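I have reached the stage of adulthood where I own 2,983 cable-related objects and can charge exactly one phone. So this is a thread about sorting wires.

It started Tuesday, when I opened the hall drawer to get a battery and the drawer declined to close again. It has been ajar ever since, like it's waiting for an apology.

First rule of the wire drawer: every wire in it goes to something important. Second rule: you no longer own the something.

I asked my group chat for advice. One person said "just throw it all out," a thing only said by people who have never needed a weird cord at 9 at night. One person sent a link to a label maker. I have muted both.

I did go to Statcombe, the storage place out past the car wash, where you can spend 200 dollars on containers to hold eleven dollars' worth of wire. I walked every aisle. They have a bin for wrapping paper. They have a bin for other bins.

Bought three plastic ones and left with my dignity mostly intact. The system is as follows. Bin one: things I can identify. Bin two: things I can almost identify. Bin three: things I am scared of.

My sister asked why there isn't a bin for trash. I said bin three was a process.

Some early findings, before I even got to the serious tangle. Red wire is always shorter than you want. White wire is always longer than you think and attached to something else. Orange wire I have no memory of buying, ever, in my life.

Also, a tangle does not have an end. I've checked. You pull on what looks like an end and the whole thing gets smaller and angrier. 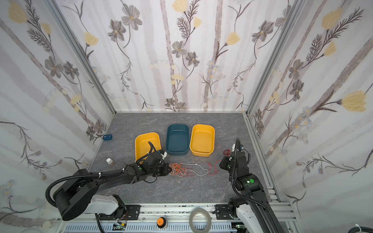

Anyway, the bins are still empty, so morale is high. An empty bin can't be wrong.

People are asking about the wallpaper. It's flowers and birch trunks, or stripes that would like to be birch trunks. The pattern is called Latuheru and I had a lot left over. If you ever want to feel calm about 7 kinds of wire, do it next to some tulips. It doesn't work but the tulips are nice.

Two yellow and one teal, for those keeping score. The store had three yellow. I wanted the scary bin to look different from the others, and then I got home and forgot which one was supposed to be scary.

Current plan is to do the loose red stuff first, as a warm-up, then work up to the orange and white knot after dinner. Possibly after several dinners.

Someone just replied "have you tried wrapping each one in a figure eight." Yes. I now have a knot with eights in it.

Drawer update: still ajar. Battery update: I never did find the battery.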